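The Second Life of the Household Cord

Prokdale has collected glass and paper at the curb for longer than most of its residents have lived there. Cords, chargers and extension leads are a more recent concern. Until the town changed its rules, they went into the gray bins with everything else, and from there to the landfill at Beltstead, where they tangled in the machinery and held up the line.

The change began with a survey. The town's public works office asked households to report what they kept in the drawer, box or closet where old cords tend to gather. Replies came from 627 homes. Most respondents could not say what half of their cords were for, and many had moved them from one house to another without opening the box. A common answer to the question of why they were kept was a single word: "Might."

That word deserves some respect. The habit of keeping wire is older than the telephone charger. Farm households in the valley saved fence wire, bell wire and the cord from worn-out lamps, and used them to mend gates and hang tools. Copper in particular had a price, and families knew it. The Beltstead historical collection holds a store ledger in which scrap copper is credited against flour and lamp oil. 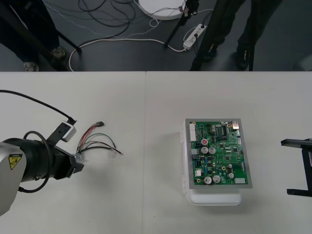
Modern cords are harder to put back to use. The copper inside is thin and is bonded to plastic of several kinds, and the plugs change from one generation of equipment to the next. A lead that served a printer in one decade may fit nothing sold in the following one. Dealers will take cord by weight, but they pay little for it in small amounts, and few people will drive to a scrap yard with one shopping bag.

Prokdale's answer has been to collect in bulk. Residents may now leave cords at any of 5 drop-off points, including the public library and the Tokness hardware store on Mill Street. The contents are pooled and sold once a season. In the first year the town gathered 1454 pounds, and the proceeds went to the library's building fund.

The rules are short. Cords should be dry and free of tape. Batteries are not accepted, nor are holiday lights with glass bulbs. Anything with a working plug and a clear label is set aside on an open shelf in the library lobby, where visitors may take what they need without charge. The shelf has proved more popular than the bins — in August, when students prepare to leave for college, it is often bare by noon.

Neighboring towns have taken an interest. Beltstead plans to open 3 drop-off points of its own, and the Nishimura appliance repair shop, which serves both towns, has offered to test donated power supplies before they reach the shelf. Hours and locations are posted at the Prokdale town hall and printed on the back of the quarterly water bill.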